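Jerka puts its small baskets to the test and keeps the claims modest

Jul 24, 2023 – Jerka, the household goods seller, today adds a small round basket to its range. The company would like to make it clear that a basket will not tidy anyone's house.

The new basket is called Soomro. It is shallow, made with short light wooden slats and finished with a bright yellow rim. It goes on sale at 13 pounds, or 16 pounds with a set of play balls for households that have children in them.

"Every January we are all told that the right box will change our lives," said Dinesh Sultana, who runs buying at Jerka. "I have bought a lot of boxes. My drawers are still a mess. What I wanted was something low enough to see into, so that things don't go in and stay there for years."

Jerka lent the basket to 30 homes before agreeing to stock it. People were asked to use it for whatever was lying about, and to be rude if they felt like it. Several were. The yellow was thought too loud for a bedroom, and more than one person asked why a basket this shallow should cost as much as a deep one. Jerka has kept the yellow and lowered the price by 2 pounds.

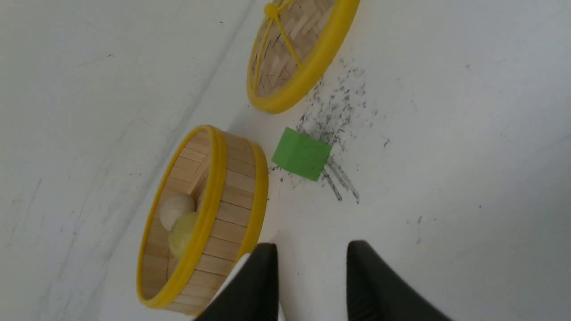

Small toys were the most common use, followed by keys and hair ties. Nobody managed to keep post in it for long – letters are too big and stick out over the side. Jerka does not suggest it for post, and it does not suggest it for food either, whatever the shape may bring to mind.

Sabina Debnath, who wrote up the home trial, remains to be persuaded about storage in general. "If you own too many small things, a nice basket gives you somewhere to put some of them," she said. "I'd still start by giving a few away. But it tips up easily when you want to see what's inside, and my son does put his things back in it. Sometimes."

Soomro is sold singly through the Jerka website and in its shops. It should be wiped with a dry cloth and kept out of the bath. Unused baskets can be returned within 30 days.

Press contact: Sabina Debnath, Jerka press desk. Samples can be lent on request and must be sent back.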